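**Ticket 143 - Gripper A/B, marker-to-cup task, second finger set drops pen**

Opened by: Fletcher Grimshaw
Assigned: Kazimiera Pawlak
Status: open, waiting on retest

**Problem**
Same arm, same controller, same task file. With the Grisex fingers the marker goes in the cup. With the Mullemeo fingers it rotates in the grasp on the way up and hits the rim. Happens at slow speed too.

**Log**

09:40 - FG. Checked tool offset in the controller. It still had the Grisex length. Corrected, reran, same result.

10:15 - KP. Closing force was left at the default for both sets. Raised it two steps on the Mullemeo. Pen still turns, but later in the lift. Put it back.

11:05 - FG. Swapped finger pads left to right in case one was worn. No change. Cleaned both with alcohol. No change.

13:20 - KP. Replayed the log from the bad runs. Fingers close near the cap end, 17 mm off the middle of the pen. The grasp point comes from the camera, and the camera calibration is older than the finger swap. I think this is the real cause and the Grisex pads are just grippy enough to hide it.

13:50 - FG. Agree. Set up for recalibration with the pen on the diagonal, since that pose fails most.
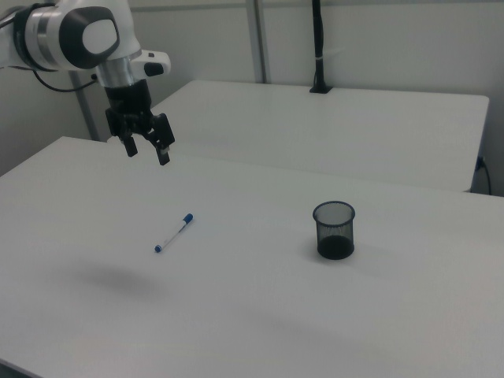 *Start pose, fingers open, marker and mesh cup on the table.*

**Next**
- Recalibrate camera, then 2 short runs per finger set
- Keep force at default for all of them
- Wanda Wróbel has the spare pads if we need them
- No long run (1000 cycles) until this is closed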